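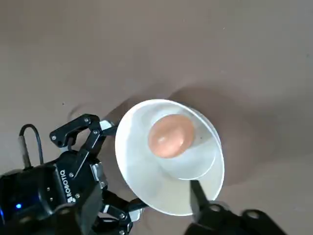 Is a gripper with three fingers worth the extra money for kitchen objects?
For bowls and other round things it is worth it, but for most other objects two fingers are enough.

I have been comparing grippers for our small laboratory for nine weeks. The two-finger model is the Fareo, and the three-finger one is a Robotiq. My colleague Raimo Honkanen wrote the controller settings, so the good parts are his and the mistakes in this review are mine.

The Fareo is light and simple to mount. It closes quickly and I could change the finger pads in 13 minutes. Its weak side is wide dishes, which like to turn between the fingers if the grip is not exactly in the middle. On a table with two arms, the cable needs a lot of thought also.

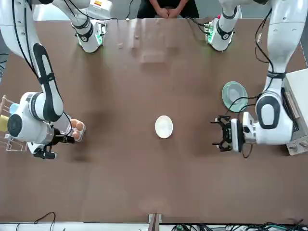 Control and software

Both grippers work with the Clovia controller. The force setting has 24 steps, and for eggs I stayed always in the lowest ones. The manual is short and one table in it is wrong, but the support answered me in a day.

I recommend to put the objects far enough from the arm bases, so that the elbows have space to bend.

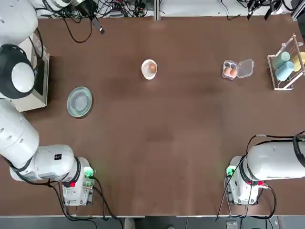

I also advise to save the start position of each arm before anything else. We paid 1070 euros for the Fareo, and for this price I would buy it again. The Robotiq stays with us for round dishes.

Onni Ruotsalainen, 09/02/2026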